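Can It Do the Dishes Yet?
Speaker notes, household and shop-floor session, Jul 3, 2025

Running time is tight, so skip the bits in brackets if the previous speaker has gone over. The previous speaker always goes over.

Slide 1. Title

Let the title sit up there while people find chairs. Don't read it out.

Open with the question my mother-in-law asks every year at dinner: can it do the dishes yet? She has been asking since before I worked in this field. My answer used to take twenty minutes and involve the word "manifold." Now it takes one word and she goes back to her potatoes.

The word is no. The rest of this talk is the fine print on the no, and there are parts of the fine print I like quite a lot.

Slide 2. What we already have

Ask for a show of hands: who owns a robot that does housework? You'll get a few, all vacuum people. Then ask who owns a dishwasher. All the hands go up, and somebody in the back laughs because they see where it's going.

A dishwasher is a machine that does a chore. So is a washing machine. We quit calling them robots the moment they worked. What they have in common is that we do the awkward half for them. You pick up the plate, scrape it, turn it the right way and find it a slot. The machine throws hot water at it in a locked box. I don't mean that as an insult to the dishwasher, which is the best employee in my house.

(Skip if late: the story of the Vulmont bread machine and the paddle baked into the loaf. It gets a laugh but it doesn't lead anywhere.)

Slide 3. The awkward half

So the question for the next stretch is the awkward half. Picking up, turning, handing over, putting down. In a kitchen it's called tidying. On a shop floor it's called kitting or loading or "whatever the new guy does until lunch." Same work, different shoes.

Say this slowly: the jobs that got automated first were the ones where the part arrives in the same place, facing the same way, every time. A press line is happy with that. Your kitchen counter has never once offered it.

Slide 4. The Datier test

Datier makes small hardware sets – hinges, brackets, the bag of screws you lose. They have a packing bench where a person puts 7 different parts in a tray. They asked us whether an arm could take over. It's a fair question, and I said yes much too fast.

What happened over the trial in June:

The big brackets went fine from the start.

The hinges went fine until one arrived folded. A folded hinge and an open hinge are the same object to you and two strangers to the software.

The bags of screws were a nightmare. A bag has no shape of its own. It slumps. Grab it by the corner and the screws all run to the other end and the thing swings like a hammock.

The person at the bench watched us with great patience and packed trays with one hand while drinking coffee with the other. I have thought about that coffee a good deal.

We left Datier with an arm that does the brackets. They still use it. I'd call that a success and so would they, as long as you don't remind them what they originally asked for.

Slide 5. Kinds of hard

Go through these at a decent clip. People photograph this slide, so give them a second.

Clear things. Glass and see-through plastic are hard on cameras, which tend to look straight through to whatever is behind.

Floppy things. Towels, bags, cables, a sock. See hinges, above, then make it worse.

Crowded things. Objects standing in front of other objects. Most of housework is this.

Things that need two hands. Lids, jars, wrappers, pillowcases. The second hand usually isn't doing anything impressive, it's only holding on, but try taking the cap off a bottle of vinegar without it.

Things where you don't know what done looks like. "Clean up a bit" is a complete instruction to a teenager (in theory). To a machine it's a philosophy seminar.

Slide 6. Demo videos, and how to watch them

I enjoy a good demo video as much as anyone. Tell the room what I look for:

Is there a small number in the corner saying the clip has been sped up? A shirt folded in a few seconds of video may have taken long enough for the owner to buy another shirt.

Is there a cut? One continuous take is worth a lot more to me than a pretty one.

Did the object start somewhere convenient? Towels in demos are often suspiciously well rested.

How many tries? This is the big one. Shirima, the laundry outfit we've talked to, has a rule I'd like to see everywhere: they only quote a success rate when the try count is printed next to it in the same type size. The type size part came out of a painful brochure.

Slide 7. Two arms, one small thing

Spend longer here than feels natural.

For two arms, the job I keep coming back to is getting both grippers to the same small object, with other stuff standing close by. A person at a sink does it while talking about something else. For a pair of arms it's a long list of ways to be slightly wrong. If the left one is off by a little, the right one inherits the mistake. If both grip hard, they fight each other through the object, and the object loses. If both are polite, it drops.

Then there's the traffic. The wrists and cameras need room too, and a pair of grippers meeting in the middle can hide from each other the very thing they came for. I did once suggest we clear everything else off the table. That got us lovely numbers and a robot suited to people who own one item.

Leave the picture up while you talk. Point out the cup behind the grippers and the green see-through piece in front, then stop pointing.

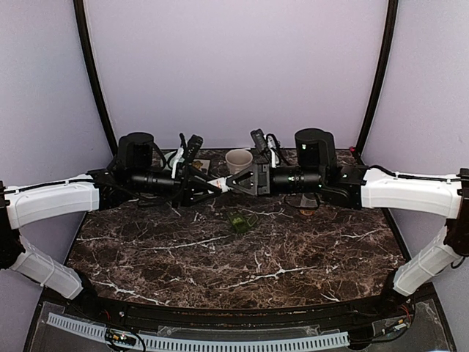 Slide 8. What I'd buy, and what I'd wait for

The audience will want a shopping list by now.

On a shop floor, I'd buy today for anything that comes in a tray, has a fixed shape and doesn't mind being gripped in the same spot all year. I'd budget as much for the tray as for the arm. Levell sold us a fixture that did more for our pick rate than a whole spring of clever code, and I'm still a little sore about it.

At home, I'd wait. Keep the vacuum. Pick up the charging cables before you run it, as you already do, and notice who is working for whom.

If you run a small shop and someone offers to automate the fiddly bench at the back, ask them to do it with your parts, on your bench, on a bad day. Ask for 2000 tries and a list of the failures. If they look hurt, give them a coffee and send them home.

Slide 9. Questions

Likely ones, with short answers so I don't wander.

"When will it do the dishes?" I don't give years. I used to say 5, and I've been saying it for longer than that.

"Wouldn't it be easier to redesign the kitchen?" Yes. You'd also have to redesign the people, who leave spoons in things.

"Does it need to look like a person?" No. It needs to reach the cabinet and not break the cup. Legs are a separate budget.

"Is my job safe?" Take this one seriously and don't joke. The Datier bench lost the bracket work and kept the person, who now does more of the screw bags, and likes them no better than the arm did. I don't know how that looks at a larger company and I should say so.

If there's time left over, tell the bread machine story after all. Clicker goes back to the front desk, with the batteries in it this time.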